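Kollov 住居整理部門 小物分類定例会 議事録

開催:8月
開始時刻:午後2時
場所:Nistholm 棟 共用居間および隣接の会議室
出席:住居整理部門、備品管理、洗濯・布製品担当、記録係
欠席:採寸担当(書面で意見提出あり)
配布資料:前回議事録、髪留め・装身具の分類表(改訂案)、Dekker トレー寸法表、洗濯工程との取り合い図

前回議事録の確認

前回議事録は修正一件の上で承認された。修正箇所は「布製ヘアゴム」の語で、シュシュのみを指すのか、被覆糸のあるゴム全般を指すのかが読み取れないとの指摘による。今後は、布を寄せて縫った輪を「シュシュ」、糸で被覆した伸縮輪を「ヘアゴム」、金具または飾り玉の付いたものを「飾り付き」と書き分ける。飾り付きは単独の区分とせず、シュシュまたはヘアゴムの下位に置く。

前回の持ち越し事項のうち、洗面所の引き出しの奥行きについては、採寸担当の書面により有効寸法が確定した。前板の裏に補強材があり、外寸から単純に差し引いた値よりも浅い。Dekker の深型トレーは入らない。浅型は入る。鏡台側の引き出しは前回の報告どおりで変更なし。

玄関脇の小棚に置かれた鍵皿に装身具が混入する件は、今回は扱わず次回に送る。

対象範囲について

分類の対象は、居室、洗面所、寝室の布面に置かれた髪留め類と装身具類とする。布面とは、毛布、ひざ掛け、敷物、寝具の上面をいう。机上と棚上は従来の手順で足りており、今回の改訂には含めない。

布面を別扱いとする理由について、洗濯・布製品担当から次の説明があった。毛足のある布では小さな金属部品が沈み、目視での拾い漏れが生じる。毛布を持ち上げた時点で品物が折り目に入り、そのまま洗濯工程に渡る。前回の定例会以降、洗濯前点検で見つかった小物は12点であり、その大半がヘアゴムと耳飾りであった。洗濯後に見つかったものは2点で、いずれも留め具に変形があった。

備品管理から、布面の点検を洗濯担当の工程に残すのか、整理担当の工程に移すのかとの質問があった。協議の結果、一次点検は整理担当、洗濯前の再点検は洗濯担当とし、両方を残す。再点検の省略は認めない。

寝具のうち掛け布団カバーの内側は、整理担当の範囲から除く。カバーを外す作業が洗濯側にあるためで、内側で見つかった品は洗濯担当が記録票に記入して仮置き皿に載せる。

分類表の改訂案

改訂案の区分は、髪留め(硬質)、髪留め(軟質)、腕まわり、耳・胸まわり、判別保留、の順に並ぶ。旧版は素材で大分類を行い、用途で小分類を行っていた。旧版の順序では、金属製の腕飾りと金属製の髪留めが同じトレーに入り、使用者が探す際の手数が増えていた。改訂案では用途を先に置き、素材は収納方法の指定にのみ用いる。

硬質の髪留めは、樹脂製のクリップ、金属製のピン、バレッタを含む。クリップは閉じた状態で収納する。開いた状態で押し込むと歯の根元と蝶番に荷重がかかる。歯の向きは指定しないが、同じトレー内では揃える。樹脂製クリップの上に金属品を重ねない。

軟質の髪留めは、シュシュとヘアゴムを含む。太さの異なるヘアゴムを互いに通して束ねる方法は廃止する。束ねた状態で保管すると細い側に癖がつき、引き抜く際に被覆糸が傷む。輪のまま平置きとし、重なりは許容する。

腕まわりは、腕輪、鎖状の腕飾り、腕時計を含む。腕時計と腕飾りの区別は文字盤の有無による。文字盤が確認できない向きで置かれているものは、手に取って裏返すまで「帯状金属品」と記入し、推定で腕時計と書かない。帯の形状だけから腕時計と記入した事例があり、持ち主への照会が空振りとなったため、記入規則として明文化する。

耳・胸まわりは、耳飾り、ブローチ、襟留めを含む。小型で楕円または円形の飾りは、表面からは耳飾りとブローチの別が判断できないことが多い。裏の金具を確認する。金具が見えない段階では「小型装飾品」と記入する。片方のみの耳飾りは判別保留には入れず、耳・胸まわりの中の仕切り区画に置く。

判別保留は、用途が決まらない品、破損して原形が分からない品、他の品と絡んで外れない品を含む。判別保留のまま次回定例会を越えた品は、備品管理が持ち主に書面で照会する。

改訂案に対する意見は次のとおり。

洗濯・布製品担当:飾り付きのシュシュは洗濯可否が飾り玉の固定方法で変わる。縫い付けのものは手洗い、接着のものは洗濯不可とし、分類表の備考欄に記号を設けたい。
備品管理:記号の追加には同意するが、固定方法の確認を整理担当に求めるのは負担が大きい。確認は洗濯担当が洗濯の要否を決める時点で行う。
記録係:記号は記録票の余白に収まる大きさとし、欄の追加はしない。
整理担当:色の記入欄が狭い。黒、濃茶、暗赤などは照明により読み違いが起きるので、記入は自然光または居間の天井灯の下で行うことを手順に加えたい。

以上を反映し、改訂案は条件付きで承認とした。条件は、備考記号の一覧を次回までに記録係が作成すること。

布面上での仕分け手順

手順の検討は共用居間で行った。布面から品物を直接トレーに移す方式と、布面の上で先に並べ替えてから移す方式を比較した。

直接移す方式は動作が少ない。ただし、輪状の品が重なっている場合、上の品を取る際に下の品が動き、近くの小型品が毛足の中に入る。特に輪の内側に金属品がかかっている場合は、引き上げによって離れた位置に落ちるおそれがある。

先に並べ替える方式は、品物同士の接触を解いてから移すため、落下の範囲が予測しやすい。反面、広い布面が必要で、曲面の上では輪状の品が下方に滑る。採寸担当の書面には、曲面の頂部を避け、勾配の緩い箇所に品を寄せてから始めるべきとの意見があった。

協議の結果、品物の接触の有無により方式を使い分ける。接触なしは直接移す。接触ありは、接触している組のみを並べ替えてから移す。接触の判定は真上から行い、横からの目視のみで判定しない。

取り上げの順序は次のとおりとする。

小型装飾品を最初に取る。隣に大型の品がある場合は、大型の品に触れずに取れるかどうかを先に見る。触れないと取れない場合は、大型の品を片手で押さえ、動かさずに小型品を抜く。

次に帯状金属品を取る。端が他の品にかかっていないことを確かめてから、中央を持って上げる。端を持って引くと、継ぎ目が毛足を噛む。噛んだ場合は引かず、布の側を押し下げて外す。

続いて硬質の髪留めを取る。歯のある品は歯の側に布の毛が入っていることがあるので、持ち手側から上げ、歯の向きに沿って抜く。

最後に軟質の髪留めを取る。重なっている輪は上から順に取る。飾り玉の付いた輪は、玉ではなく布の部分を持つ。

全品を取り終えたら、手のひらで布面を毛並みに沿って一度、逆向きに一度なで、残りがないかを確かめる。確認が済むまで布を持ち上げない。

灰色の起毛毛布の上に、淡い黄色の爪形クリップ、楕円の小型装飾品、黒いシュシュ、ヘアゴム、金色と銀色の帯状金属品がまとまっている配置について、区分と取り上げ順を照合した。楕円の小型装飾品はクリップのすぐ下にあり、最初に取る品とした。帯状金属品は下端が暗赤色のヘアゴムに接しており、接触ありの組として扱う。濃茶の太いヘアゴムと黒の小さいヘアゴムは重なりがあるので、太い側を先に取る。シュシュの左側にある銀色の玉は飾り付きの扱いとし、固定方法は洗濯側の確認に回す。暗赤色の輪の内側に見える銀色の金属片は、ヘアゴムの金具か帯状金属品の一部かを目視で決めず、離した後に記入する。
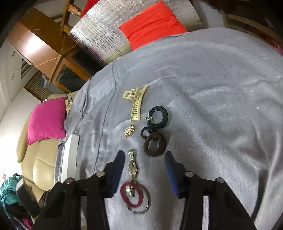 収納具の選定

収納具は Dekker の浅型トレーを標準とする。深型は洗面所に入らないため、棟内で型を統一する観点から採用しない。寝室の鏡台には深型が入るが、浅型の重ね置きで代替できる。重ねる場合は下段を軟質、上段を硬質とし、装身具を下段に入れない。

浅型トレーの仕切りは可動式で、差し込み溝の間隔は一定である。帯状金属品を伸ばした状態で置くには、長手方向の仕切りを一枚抜く必要がある。抜いた仕切りは紛失しやすいので、トレーの裏面に留めておく。留め具は備品管理が用意する。

トレーの発注数は6とし、内訳は洗面所、鏡台、居間の引き出し、仮置き用および予備とする。場所ごとの配分は採寸担当と備品管理で詰め、本会では決めない。積載上限について、備品管理から、満載時の重さを約700グラムまでに抑えたいとの提案があった。引き出しの滑り具合に影響が出る値は測定しておらず、当面の目安として了承した。測定は必要が生じた時点で行う。

内張りには Prusska のフェルト敷きを用いる案が出た。金属品の音と擦れを抑える効果がある一方、ヘアゴムの被覆糸がフェルトに付着する。軟質の区画には敷かず、腕まわりと耳・胸まわりの区画にのみ敷く。接着はしない。敷物の切断は区画より小さめに行い、隅を丸く落とす。隅が立つと小型装飾品の金具が下に潜る。

Prusska の敷きには厚手と薄手があり、浅型トレーでは厚手を敷くと蓋が浮く。薄手を選ぶ。色は明色とする。濃色の敷きは濃色の石や金具との見分けがつきにくい。洗濯・布製品担当から、明色は汚れが目立つとの意見があったが、交換時期の判断に使えるとして採用した。

布製の小袋で装身具を個別に包む案は見送る。中身を確認するために毎回開く必要があり、分類表の用途優先の考え方と合わない。長期不使用の品については別途、持ち主の希望により包む。

仮置き皿の扱い

仮置き皿は、分類が済んでトレーに移すまでの間、または判別保留の品を置くために用いる。皿は縁の立ったものに限る。平皿は不可とする。布の上に皿を置く場合は、沈み込みで傾かない場所を選ぶ。ひざ掛けやクッションの上には置かない。

仮置きの期限は、分類済みの品は当日中、判別保留の品は次回定例会までとする。当日中に移せない場合は、皿ごと居間の引き出しに入れ、記録票を添える。皿を卓上に残したまま退室しない。

洗濯・布製品担当の皿と整理担当の皿は別とする。両者を合わせると、見つかった場所の記録が追えなくなる。皿の区別は底面の札による。

記録票の記入規則

記録票は一件一行とする。見つかった場所、区分、色、備考の順に記入する。組になっている品は一行にまとめず、片方ずつ記入し、備考で対応を示す。

色の記入は大まかな色名に留める。金属品は金色、銀色、その他とし、材質名を書かない。金、銀、めっきの別は整理担当が判断できるものではなく、照会時の行き違いの原因となる。二色の品は両方を書く。石または石状の飾りは「光る飾り」でよく、石の種類を書かない。

樹脂製の髪留めは色と形を書く。形の語は、爪形、平形、棒形を用いる。爪形のうち歯の欠けがあるものは備考に記す。欠けた歯が布に残っていることがあるため、欠けを見つけた場合は布面の確認をもう一度行う。

軟質の髪留めは色と太さを書く。太さは太、中、細とし、実測しない。複数の糸束からなると見られるものも、ほどいて確認することはせず、外観で太に入れる。

位置の記入について、記録係から、布の名称だけでは後から照合できないとの意見があった。布の名称に加え、置かれていた家具の側を示す語を添える。例として、背側、座側、足元側を用いる。左右は見る方向で変わるため使わない。

洗濯工程との取り合い

起毛毛布の洗濯は、整理担当の一次点検が済んだ旨の札が付いたもののみ受け付ける。札のない毛布は洗濯担当が居間に戻す。戻した場合の一次点検は整理担当が行い、洗濯担当は代行しない。

再点検では、毛布を広げた状態で四辺の縁縫いを触って確かめる。縁の折り返しにほつれがあると、細いヘアゴムが入り込む。ほつれが見つかった毛布は洗濯を止め、補修に回す。補修の優先度は布製品担当が決める。

振り落としによる点検は室内では行わない。落ちた品が家具の下に入り、回収に時間を要した例がある。屋外での振り落としも、再点検が済んだ後に限る。

洗濯網に入れて洗うヘアゴムとシュシュは、飾りのないものに限る。網は目の細かいものを用い、毛布とは別に洗う。乾燥は平置きとし、吊り干しは輪が伸びるため行わない。

周知と試行

改訂後の分類表は、備考記号の一覧が揃った時点で Nistholm 棟の整理担当に配布する。他棟への展開は、Nistholm 棟での試行結果を見て判断する。試行期間は次回定例会までとし、評価項目は洗濯前点検で見つかる品数、判別保留の件数、記録票の記入漏れとする。目標値は設けない。

旧版の分類表は回収する。洗面所の扉裏に貼られたものが残っているため、整理担当が剥がす。糊残りの処理は備品管理の指示による。

持ち主への周知文は記録係が案を作る。内容は、布面に置かれた小物を仮置き皿またはトレーに移すことがある旨、移した品の所在の調べ方、移してほしくない品の申し出方法に限る。置き方についての依頼文は入れない。この点は賛否が分かれたが、居室の使い方に立ち入る文面は避けるとの意見が多かった。

決定事項

分類表は用途優先の改訂案を条件付きで承認する。
布面の一次点検は整理担当、再点検は洗濯担当とする。
接触のある品は、その組のみ並べ替えてから移す。
収納具は Dekker の浅型トレー、内張りは Prusska の薄手・明色とし、軟質の区画には敷かない。
金属品の記録に材質名を用いない。
文字盤が確認できない帯状金属品を腕時計と記入しない。

持ち越しおよび担当

備考記号の一覧作成:記録係
トレーの場所別配分:採寸担当、備品管理
仕切りの留め具の手配:備品管理
旧版分類表の回収:整理担当
周知文の案:記録係
縁縫いにほつれのある毛布の洗い出し:洗濯・布製品担当
玄関脇の鍵皿への混入:次回議題

その他

居間の天井灯のうち窓から遠い側の一灯が暗いとの報告があった。色の記入に影響するため、備品管理が交換する。

Dekker の旧型トレーが倉庫に残っている件は、溝の間隔が現行品と合わず仕切りの流用ができない。軟質の髪留め専用として仕切りなしで使う案が出たが、寸法の確認が済んでいないため保留とした。

次回は会議室の空きを確認の上、記録係から通知する。午後5時閉会。

記録:小物分類定例会 記録係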